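Bathroom fan runs fine but the room stays steamy, do I need a bigger one?

Asked in Bathrooms and Plumbing, August 2025

Hi all, long-time reader and first-time asker. We bought our place in Wimwood last year and the upstairs bathroom is driving me nuts. It has a tub/shower combo, one small window that was painted shut by a previous owner, and a ceiling fan that came with the house. The label inside says Dolent and that's all I can make out.

The fan turns on, it makes plenty of noise, and if I hold a square of toilet paper up to it the paper sort of sticks and then drifts off. After a 15 minute shower the mirror is totally fogged and there are drips running down the wall over the toilet. I've already repainted the ceiling once (February, never again) and the little gray specks are coming back in the same corner.

I was looking at the Tolen quiet model at the home center because the box says it fits the old opening. My brother-in-law says I'm wasting my money and should just leave the door open. With two kids in the house that isn't going to happen!

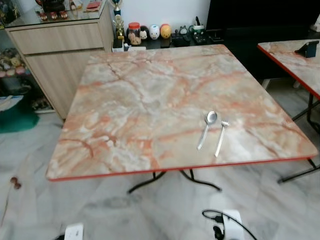 The other thing is the attic. I stuck my head up there and the fan has one of those white plastic accordion hoses on it, and it wanders off toward the eave and I lose sight of it under the insulation. Is that normal? I didn't crawl over because I'm not a small person and the joists looked far away from each other.

So do I buy the bigger fan, or is it something else? Budget is flexible but I'd rather not spend 700 bucks finding out. I'm okay with basic wiring, I've swapped out light fixtures and outlets.

3 answers

Answer 1 (marked as helpful)

Don't buy anything yet! That toilet paper should slap up against the grille and stay put. If it drifts off, the fan isn't moving much air, and with an accordion hose disappearing under insulation my money is on the duct.

I had the same thing in my last house. Pulled the insulation back and the hose was just lying there near the soffit, not hooked up to anything, with a big sag in the middle that had a good cup of water sitting in it. The fan was perfectly healthy. I put in a short run of smooth metal duct, taped the joints with the foil stuff (not the gray cloth tape, it dries out and lets go), wrapped it in insulation and ran it out through a proper roof cap. Big difference from the first shower.

Before you go up there, turn off the breaker, pull the grille and vacuum the thing out. Mine had what looked like a whole sweater in it. Check the little flap where the duct connects too, they get painted or rusted shut and then you can run the fan until Christmas and get nothing. Take a couple of planks up with you to lay across the joists so you're not balancing.

Also look at the gap under your bathroom door. Air can't go out if none can get in. If the door drags on the carpet, trim the bottom a little. You want to be able to slide your finger under there.

If you do all that and it's still a swamp, then size up. The usual rule for a smaller bathroom is 1 cfm per square foot, with 50 as the minimum, and I'd go up a size if the duct run is long. Check the duct diameter on the new one before you pay for it, because plenty of newer fans want a bigger duct than the old house has, and necking it down makes it loud and weak again.

Answer 2

Get a timer switch. We put in a Rautiainen one and it's the best thing I ever did in that room, the kids hit the button and it keeps going after they leave. You do need a neutral in the box for most of them, so look before you order. Ours didn't have one in the upstairs hall but did in the bathroom, go figure.

Agree with the other poster on the duct though. And free up that window while you're at it, a utility knife around the edge and some patience.

Answer 3

just get a dehumidifier and crack the door. my cousin paid somebody 2000 to redo the fan and the roof vent and the mirror still fogs up. mirrors fog, its a bathroom

Comment from the asker: Went up with planks. The hose was off the end completely and squashed flat under a batt, so there you go. Getting metal duct this weekend. Does it matter if I go out the roof or the side wall? The side wall would be a lot shorter for me.

Reply from Answer 1: Side wall is great if you can reach it. Slope it a little toward the outside so any water drains out, and get a cap with a damper and no fine screen on it, those clog with lint.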